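Teaching Two Arms to Tidy a Kitchen: Collecting Demonstrations for a Learned Policy
Capstone project report, Flurkmont College, Robotics stream
June 28, 2026

1. What we set out to do

Our project was to build a set of examples good enough to train a two-armed robot on small kitchen jobs. We started in January with a plan that had training, testing and a live demo in it. By the end of the first month we had worked out that the examples were the whole project, and I'm glad we did, because it was the best part!

Each example (we call them episodes) is one recording of a person steering both arms through a job from start to finish. The joint positions, the gripper openings and the camera views are all saved together. Later the learning program tries to copy what the person did, so any habit the person has gets copied too. Sloppy grabs go in, sloppy grabs come out.

2. The tasks

We picked 6 tasks. Most have to do with a wire dish rack: cups in, cups out, bowls in, bowls out. Cups were our favourite from day one. They're small, they're light, and the gripper has to arrive at a sensible angle or the wire gets in the way of the fingers. The operator also has to decide what the other arm should be doing in the meantime, and we argued over this one for weeks (hold still nearby, or go right back to the rest position?). We settled on holding still nearby.

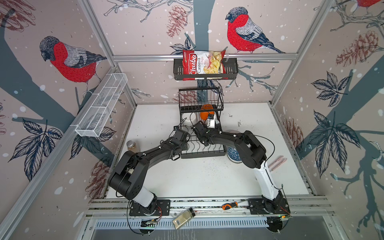
Hrvoje Delić wrote in the margin of our draft that parking the idle arm close to the rack would teach the policy to crowd itself, and he asked whether we had tried even one session the other way. We hadn't. We went back and recorded 81 episodes with the idle arm pulled well away, and they are kept in a separate folder called Vasić so that next year's group can compare the two fairly.

3. How a session runs

Two people work together. One steers, the other resets the table and keeps the log. We swap when the operator's hands get tired, and you can really see it in the data when we leave that too late: the paths get jerky and the grippers hover before closing.

Between episodes the resetter moves things a little. A bowl gets turned, a jar goes somewhere else, a cup changes colour. At first we put everything back on pencil marks, and our early policy got brilliant at reaching for the pencil marks and hopeless at everything else. Changing the layout a bit every time was the cheapest improvement we made all year.

Two-handed jobs got their own sessions. With both arms working over one dish, the forearms come in from either side and there isn't much spare room between the fingers, so we slowed the steering down to half speed. 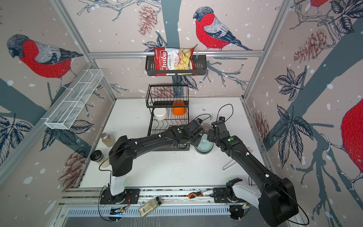 Half speed made the episodes longer, but far fewer had to be thrown out. It also gave the operator time to think about which arm should go first, and once we'd agreed on left first, every time, the recordings started to look like each other in a useful way.

4. What we ended up with

We recorded 798 episodes in total, counting the Vasić folder. Of these, 248 were rejected on review, mostly for dropped objects, a late start to the recording, or an operator who changed their mind halfway. The reviewing was done in Brosteck, the labelling tool written by last year's group at our Levstead campus, and it crashed less than we'd been warned it would.

5. Next year

Please write the log by hand as well as on the computer. Agree on what counts as a dropped cup before the first session. And record more bowls, we ran short of bowls.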